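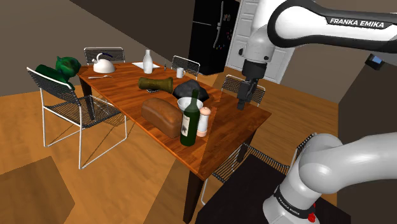 Giorgia Mazza

My mother-in-law asked me over dinner in October when she could expect a robot to clear the table, and because I've been writing this little newsletter for a while now and people assume I know these things, everybody stopped eating and looked at me. I said I'd get back to her. So, Ornella, and anybody else who has been wondering the same thing while standing over a pile of plates, pull up a chair.

My short answer is that a machine can do pieces of the job. A few weeks after that dinner I spent a long and very pleasant afternoon with Lucrezia Piras, who works on household tasks at Lollora, and she let me sit next to her (with coffee, and a plate of her aunt's almond cookies, bless her) while she went through the results of their table-clearing trials. Most of their practice happens in simulation, in a dining room that exists only on a computer, with an arm fixed at one end of the table and all sorts of things left out on top. They ran 300 attempts at one chore, which was to pick up a single named item and put it in a bin beside the arm. When the item was a mug or a bottle standing upright with some space around it, the arm did nicely. When it was a piece of flatware, things went downhill fast, and Lucrezia was very good-natured about my groaning out loud.

I had always supposed the heavy lifting would be the hard part, and I think a lot of us do. But a dinner table is a hundred small decisions, and we make them with our hands before our heads have caught up. You slide a spoon to the edge to get a fingernail under it. You pinch a napkin in the middle. You know without thinking that bread can be grabbed any old way and that a full bowl can't.
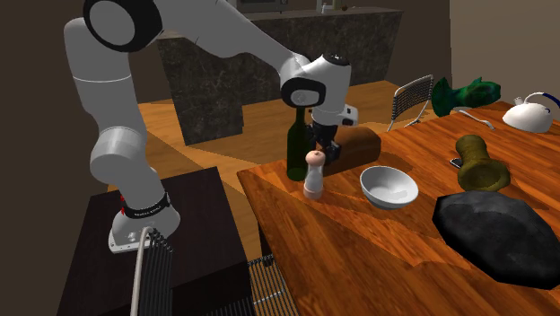 Clearing is also a matter of order, and this was the part I found most interesting. Give my nephew a messy table and he'll start with whatever is closest to the dessert, but he won't knock anything over getting to it. A two-fingered gripper coming straight down needs a bit of clearance on each side, so a tall bottle with a pepper mill in front of it and a loaf of bread right alongside is a real puzzle, and the sensible first move may be to shift something you weren't asked to shift at all. Then there's a fork lying flat on the wood, which gives those fingers next to nothing to close on, and a vase tipped over on its side, which might well roll. Lucrezia's group spent 8 weeks on the question of order alone – and she says they could happily spend 8 more.

As for a date, I'm going to be a coward and not give one. Ornella, I'd keep the dish towels. I'll be visiting Viola Messina at Dal Bello next, where they are trying an arm on shelf restocking, and if you have questions for her please send them along before I go.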